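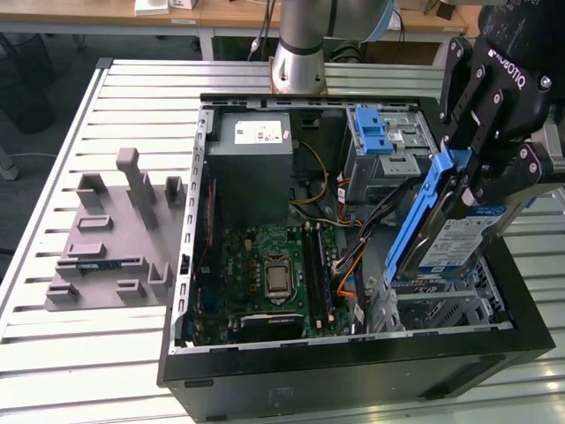
Desktop Teardown and Drive Removal: Frequently Asked Questions

Pranden Refurbishing, Bench Section
Maintained by Harish Hegde

Which machines do these answers cover?

Desktop towers with a removable side panel and 3.5-inch hard drives held in plastic caddies. Laptops, all-in-ones and small-form-factor units have a separate page. Servers are not accepted at the Storkgate counter.

What has to be done before the side panel comes off?

Shut the machine down from the operating system. Switch off the power supply at the back, unplug the cord, then hold the front power button for 11 seconds. Disconnect everything else, including audio plugs and USB receivers. Receivers left in rear ports are the most common item we mail back to owners.

Should the tower be upright or on its side?

On its side, with the open face up. The board is then level and a dropped screw stays where it can be found. On an upright tower, a heavy graphics card can sag in its slot when the bracket screw is taken out.

Do I need a wrist strap?

Yes. Clip it to bare chassis metal. Painted or anodized surfaces do not make a reliable contact.

In what order are the parts removed?

Hard drives first, then expansion cards, memory, power supply and motherboard. The processor stays in its socket until the board is out of the case. If only the drive is wanted, stop after the first step and refit the panel.

Which cables are disconnected to free a hard drive?

Two on a SATA drive: the narrow data cable and the wider power cable. Pull on the connector body. Some data cables have a metal latch that must be pressed first. Older parallel drives use a wide ribbon and a four-pin power plug, and both can be stiff.

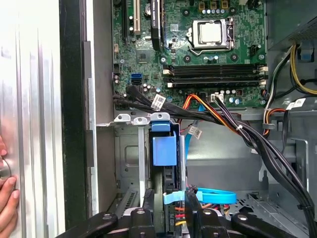 Can I cut the cable ties?

Cut a tie only if it prevents a connector from reaching or leaving its socket. Use flush cutters and keep the blades parallel to the wires. Factory bundles are routed to stay clear of fans, and a replaced tie should go back in the same position. Leave barcode labels on the harness. We use them to match power supplies to cases when a unit is rebuilt.

The main power connector will not release. What now?

Press the clip fully against the plug and rock the plug slightly along its long side while pulling. Support the board next to the socket with two fingers. Do not lever with a screwdriver. There are usually surface components within reach of the blade, and a cracked capacitor takes the board out of resale.

Does the processor need fresh thermal compound if the heat sink has been off?

Yes, every time. Clean both faces with isopropyl alcohol and a lint-free wipe before applying more. Leave the retention lever closed until you are ready to lift the processor out.

How is the drive taken out of the case?

Squeeze the caddy tabs or open the cage latch, depending on the model, and slide the caddy straight out. If it catches, push it back in and check for a cable still attached.

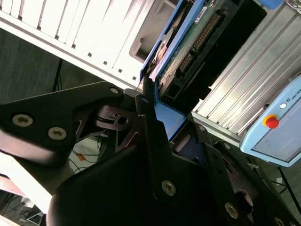
Where should a drive be held?

By the long edges or by the caddy. Keep fingers off the circuit board on the underside and off the connector contacts. Do not press on the top cover. Set the drive down on foam or an antistatic bag.

Does the caddy go with the drive?

It stays with the case. A tower without its caddies drops one resale grade. Xenos and Mullach caddies look alike but are not interchangeable; the rail spacing differs.

What happens to the data?

Drives handed in at Storkgate are logged by serial number and overwritten. Any drive that fails the overwrite is shredded. We do not perform data recovery. Drives of 40 GB and under go directly to shredding.

How long is a drive kept before it is wiped?

47 hours from logging. A drive can be withdrawn during that period with the receipt.

When can I drop off parts?

Saturday mornings at the Storkgate counter. Quote form 793 for loose drives. Complete towers do not need a form.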